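Segmenting a long two-arm sorting demonstration into subtasks

Last updated March 30, 2026

A brick sort recorded as one continuous teleoperated episode is hard to train on. The policy sees the same reach and grasp many times over, and most of the frames look alike whatever stage the task has got to. In the Fondow project we cut each episode into labelled subtasks before training. The steps below cover the labelling, and they assume your episodes are already recorded and time-synced across the wrist and fixed views.

Step 1. Write the label list first. Ours has one label per colour and destination, plus "hand over" and "idle". Keep the wording identical everywhere, including capitals.

Step 2. Open the episode in Gashi and load all the views side by side. Set the scrub interval to 31 frames for the first pass.

Step 3. Mark a boundary wherever a gripper opens over a container. Go back and mark the start of the next reach as a second boundary. Anything between the 2 is idle.

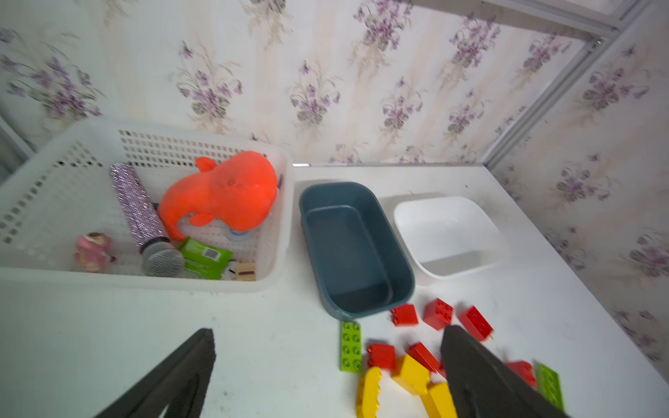
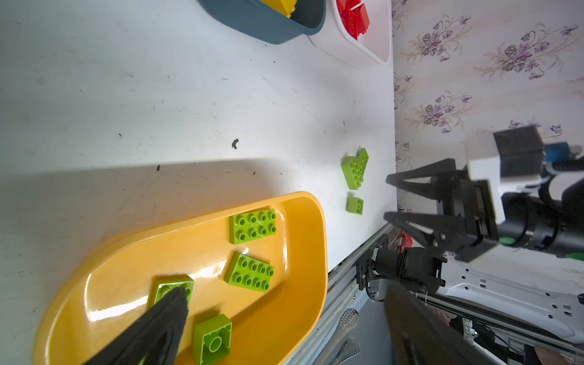
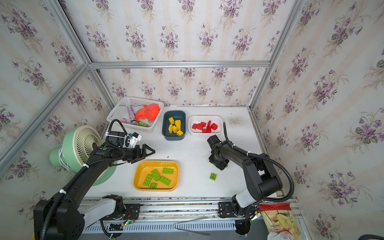
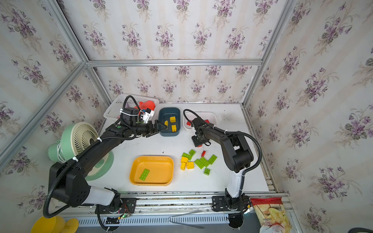

Step 4. Assign a colour label to every segment. Use the fixed view for this and go to the wrist views only when an arm blocks the bricks. A wrist view seldom takes in the whole table, so it is a poor guide to how much is left. In the second picture there are green pieces in the yellow-orange tray and more on the bare table beside it, and a segment like that stays labelled "green to tray" until the loose ones have been dealt with. Don't close the label early just because the tray is filling up.

Step 5. Check both arms separately. If the left and right arms are working on different colours, the segment gets two labels, left arm first.

Step 6. Drop any segment longer than 900 frames and label it again from scratch. In our set these were nearly always two subtasks with a missed boundary.

Step 7. Export to Faston format and run the validator. It reports overlapping segments and unknown labels, but it won't catch a wrong colour, so have a second person spot-check each batch.

Changing the label list partway through a batch means re-exporting everything in it. The validator reads the list from the first file only.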